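Notes from the Kakbridge visit, August. Typed up fast, will tidy later.

She runs the two-arm benches at Kakbridge and wrote most of the house rules. The first version had 79 of them. "No one read it. I didn't read it, and I wrote it." The current one fits on a side of A4 – 10 rules, printed large, taped up by the door at Sundness as well.

First rule is about hands. Nobody reaches over the table while either arm is powered. Not to straighten a cloth, not to catch a cup. "Let it fall. Cups are cheap." She says it to every new starter and says it again after lunch.

Then speed. Anyone in their first 40 hours works at the slow setting, no exceptions, and that includes managers. There was a row about this with Biltum, who make the controller and wanted a faster demo. They got the slow one. 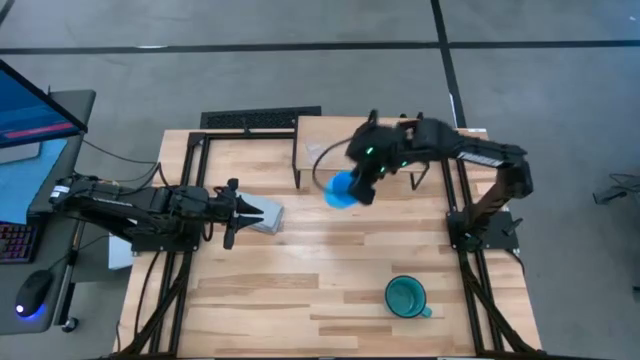

Cables come next and she gets quite heated. Enough slack for the wrist to turn fully, no more. Checked by eye at the start of every session, with the arms off. "People check the gripper, they check the screen, they never look at the cable. Then it snags and they ring me."

What about the tape on the floor? Stay behind it when the arms are live, she says. Visitors too. If you have to cross it you say so out loud and wait for an answer. A nod doesnt count.

I asked about Fang, the logging tool they brought in last year. Mixed feelings. It catches every stop, good, but for a while staff stopped writing things down themselves. So now there's a paper book too – 5 lines at most per entry, what you were doing, what it did, what you did next. Near misses go in the same book as everything else. No separate form. "Make it a form and you get none."

Would she share the rules with other sites? Yes, but not as they are. Each bench should write it's own and argue over it first. She'd keep the one about hands.

Still to ask her: who signs off a restart after a stop. Got two different answers on the day.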